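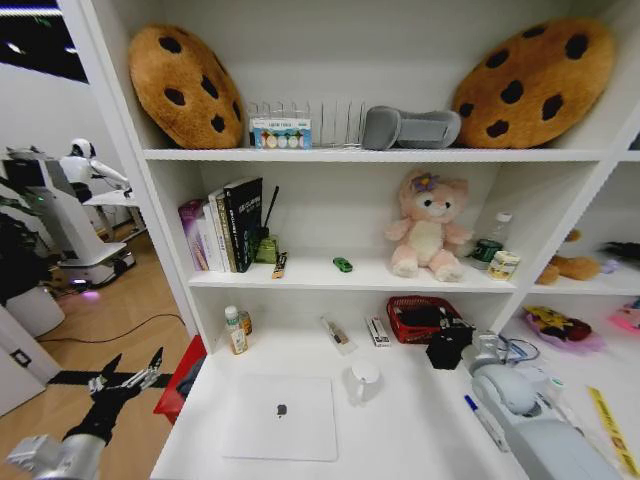

Mercedes Echeverri sorts shared shelving for Trellside, a small firm that sets up common rooms. Her rule for open units is that weight decides the shelf and use decides the position on it.

"Books go at one end, against the side panel," she says. "If you put them in the middle, they lean both ways and you lose the space."

The cookie cushions are a different problem. They are large and light, so she gives them the top shelf and keeps them apart. "A cushion next to a cushion slides. Put a dish rack between them and they stay up against something."

Small items – a toy car, a snack bar, a pen holder – stay on the middle shelf with the pink plush animal. Echeverri keeps jars and water bottles on that level too, where she can read the labels without reaching.

She does not sort books by subject. The white title stands beside the tall black one for reasons of height alone. "On a short row, nobody searches by subject. They look for a color or a size."
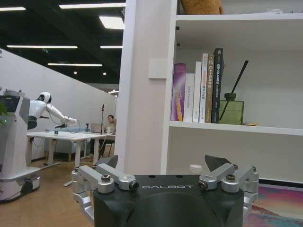

Does she use bookends? "Only when a row is longer than 30 centimeters. Under that, a heavy book at the open end does the same work."

Her colleague Eusebio Inga wipes the boards at 2 in the afternoon, one shelf at a time, and puts each item back before he starts the next.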